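Home Products Sample Program FAQ Data Sheets Contact

Tellen Coatings – Frequently Asked Questions
Waterborne interior wall and trim paints

These answers cover the Drendunau wall line, the Phelan trim enamel and the Sinach primers. Where an answer differs from the data sheet for a specific product, follow the data sheet. Answers are reviewed by Duyên Nông, technical service, and were last revised in December.

SELECTING A PRODUCT

What is the difference between Drendunau Flat and Drendunau Matte?

Both use the same acrylic binder. Flat has a higher proportion of coarse extender, so it reflects less light and hides surface defects better. Matte has more binder per unit of pigment and tolerates repeated wiping. Use Flat on ceilings and on walls with visible joint repairs. Use Matte in halls, stairwells and workrooms.

Can Drendunau be used in a bathroom?

Yes, in Matte or Satin, if the room has a working exhaust fan or a window that opens. Flat should not be used in a room with a shower. Brown or clear streaks that appear on a new bathroom wall in the first weeks are surfactant leaching. Rinse them off with plain water. They may come back once or twice before the film has fully cured.

Can I use wall paint on doors and trim?

It will adhere, but it will stay soft enough to mark and may stick to weatherstripping. Phelan is harder and should be used on doors, casings, shelves and window sash.

Which off-white should I choose for a room with north light?

North light is cool, and off-whites with a gray or green base will look darker than the chip. Off-whites tinted with yellow oxide or a small amount of red oxide hold up better. Paint a sample board and move it around the room during the day. A board checked only at noon will not show how the color behaves at 4 p.m. or under lamps.

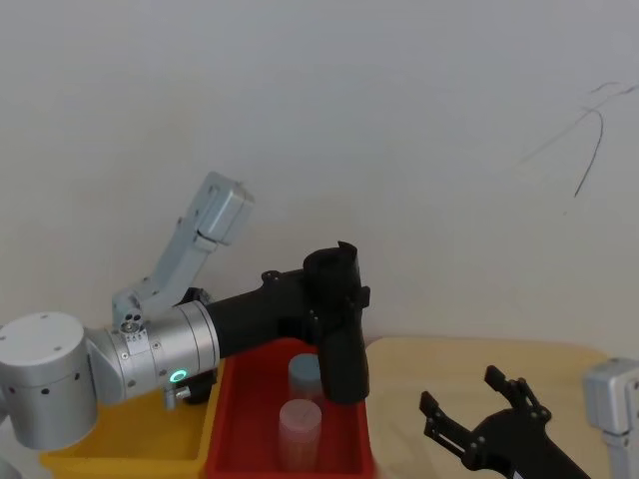

Off-white is also the group of colors with the most batch complaints, as a very small error in tinting is visible across a large wall. Buy the full quantity at one time and mix all cans together in a larger pail before starting. If you run short, stop at an inside corner and begin the new can on the next wall.

Is a "one-coat" application possible?

Only when repainting with the same color and sheen over a sound surface. All hiding values on our data sheets are measured over two coats. Deep reds, yellows and oranges often need three, or two over a gray-tinted Sinach primer.

SURFACE PREPARATION

Do I need to prime new drywall?

Yes. Joint compound and paper absorb water at different rates. Without primer the joints dry to a different sheen and show as bands under side lighting. Use one coat of Sinach 30 over the whole surface, including areas that have not been patched.

What do the numbers on the Sinach primers mean?

They are product codes and do not refer to solids content or drying time.

Sinach 30 – drywall and new plaster
Sinach 40 – general bonding primer for glossy or previously painted surfaces
Sinach 60 – stain blocking, for water marks, smoke, marker and knots

How long should new plaster cure before painting?

Follow the plaster manufacturer. Gypsum plaster can usually be painted when it is uniformly light in color and a moisture meter reads in the dry range. Lime plaster takes much longer and remains alkaline. Test the pH before priming. Coating a surface that is still highly alkaline can cause color loss and a soft, sticky film.

How do I prepare a wall that was painted with gloss enamel?

Wash with a degreasing cleaner and rinse. Sand with 150-grit paper until the shine is gone, then remove the dust with a damp cloth. Apply Sinach 40 and let it dry overnight. Check adhesion by pressing a strip of masking tape onto the primer and pulling it off sharply. If primer comes away with the tape, the surface needs more cleaning or sanding.

In homes built before 1978 in the United States, old paint may contain lead. Do not dry sand it. Test first, and use a certified contractor if the result is positive.

Can I paint over wallpaper?

We do not recommend it. Water in the paint can loosen the paste, and seams will show. If the paper can't be removed without damage to the wall, seal it with a solvent-based primer, skim the seams, sand, and then apply Drendunau.

How should I deal with chalky old paint?

Rub the wall with a dark cloth. If powder transfers, wash the wall and repeat the test when dry. Light chalking that remains can be bound with Sinach 40. Heavy chalking has to be scraped or sanded off.

APPLICATION

What temperature range is acceptable?

Air, surface and paint should all be between 50°F and 90°F during application and for the first night after. An exterior wall in winter can be well below room temperature, so measure the surface itself. Below the minimum, the binder particles don't fuse properly and the film may crack or powder.

Which roller nap should I use?

Smooth drywall: 3/8 inch. Light texture: 1/2 inch. Heavy texture or masonry: 3/4 inch. For Phelan on flat doors, use a fine foam or microfiber mini roller and tip off lightly with a brush. Wash new roller covers before use to remove loose fibers.

How do I avoid lap marks?

Keep a wet edge. Work from ceiling to floor in sections a few feet wide, and roll each section back into the one before while it is still wet. Turn off forced-air heating and close blinds on sunny windows. Do not cut in an entire room before rolling – cut in one wall, roll it, and move on.

Why are the edges a different shade from the rest of the wall?

This is called picture framing or hatbanding. A brush leaves a different film thickness and texture than a roller. Roll as close to the corners and ceiling line as you can, over the brushed band, before it sets. The effect is strongest in dark colors and higher sheens.
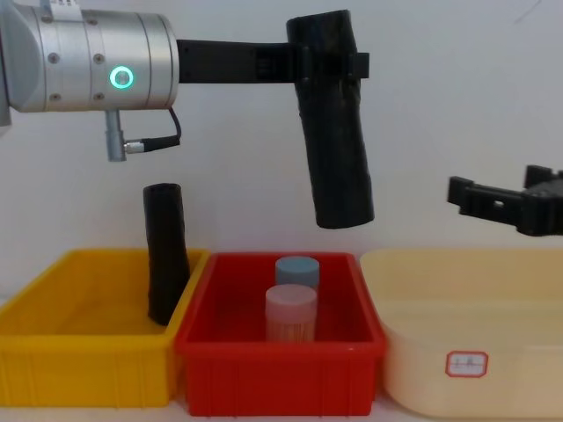 If picture framing is already present, adding more paint only at the edges will make it worse. Sand the ridges lightly and apply a full coat to the whole wall, corner to corner.

Can I thin the paint?

Drendunau and Phelan are supplied ready to use. For airless spraying, up to 4 fluid ounces of clean water per gallon may be added. Sinach 60 must not be thinned, as this reduces its ability to block stains. Extra thinning of any product lowers hiding and promotes sags.

How long should I wait between coats?

At 77°F and 50 percent relative humidity: Drendunau, two hours; Phelan, six hours; Sinach 30 and 40, one hour; Sinach 60, two hours. Cool or humid conditions can double these times. A film that feels dry but rolls up under the next coat was recoated too early.

DRYING, CURING AND CLEANING

When can the wall be washed?

Drendunau Matte and Satin can be wiped with a damp cloth after two weeks and washed with mild detergent after 30 days. Use a soft sponge and light pressure. Melamine foam erasers are abrasive and will leave shiny patches on Flat and Matte.

Why does a touch-up show even though it came from the same can?

The usual causes are a different tool, a different temperature, or aging of the original film. Touch up with the tool used for the original work, apply a thin film and feather the edges. Flat touches up well. Satin rarely does, and the wall is better recoated from corner to corner.

How do I prevent doors from sticking after painting with Phelan?

Leave doors open for at least 24 hours and longer in humid weather. Full hardness is reached in three weeks. A light dusting of talc on the stop reduces sticking in the meantime.

STORAGE AND DISPOSAL

How long does an opened can last?

Two years if the lid is sealed and the can is kept from freezing. Transfer small leftovers to a smaller container to limit the air above the paint. Discard any paint that smells sour or rotten, or that stays lumpy after stirring.

My paint has frozen. Can it be used?

Thaw it slowly at room temperature and stir. If it returns to a smooth liquid, brush out a test area. If it looks like cottage cheese, the emulsion has broken and the paint can't be recovered.

How do I dispose of leftover paint?

Do not pour it down a drain. Many states run paint take-back programs. Where there is none, check whether local rules allow dried latex paint in household trash. Small amounts can be dried with cat litter or a commercial hardener, and the can left open so the collector can see that the contents are solid.

What information do you need for a technical complaint?

Product name, color code, batch number from the lid, quantity used, surface type, primer used, and temperature at the time of application. Keep at least one cup of the liquid paint. Complaints without a batch number can be discussed but not tested.

Contact technical service | © Tellen Coatings. All rights reserved. | Back to top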